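Used PC Intake Checklist, Herivham Parts Counter
Checked by Octavio Ibarra, Sunday, August 4, 2024

Unit: Linell mid tower, traded in by a customer who called it "barely used." The fan filter has another opinion.

1. Power cord and plug
Pass. No cuts, no tape. The last one had tape.

2. Power supply
Pass, with a grumble. Bultstead unit, rated 498 watts, a number someone must have picked on a dare. Fan spins freely by hand.

3. CPU cooler seated
Fail, then pass. 2 of the mounting screws were finger tight. Tightened in a cross pattern. Old paste had the texture of oatmeal, so I cleaned it off and put on new.

4. Case fans
Front: pass. Rear: installed backward, blowing warm air into the case with great enthusiasm. Turned around. Reads 977 RPM at idle.

5. Loose wires near fan blades
Pass after two zip ties. Please stop using bread bag clips.

6. Drive health
Pass. Over 200 hours on the counter. Wiped, and the wipe log is in the folder.

7. Side panel and sharp edges
Comment only. The Habte panel fits if you lift, push and say something unkind. Burr on the lower lip filed down.

8. Smell test under load
Pass. Dust, mostly.

9. Sticker on case
Reads "Last cleaned March." No year given. Removed.

Result: OK for the shelf, 30 day tag. Recheck item 3 before it goes out the door, and if the screws are loose again, come find me.
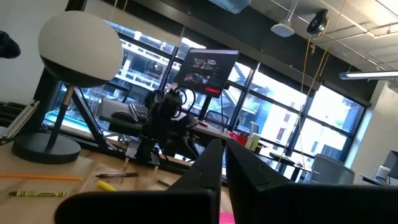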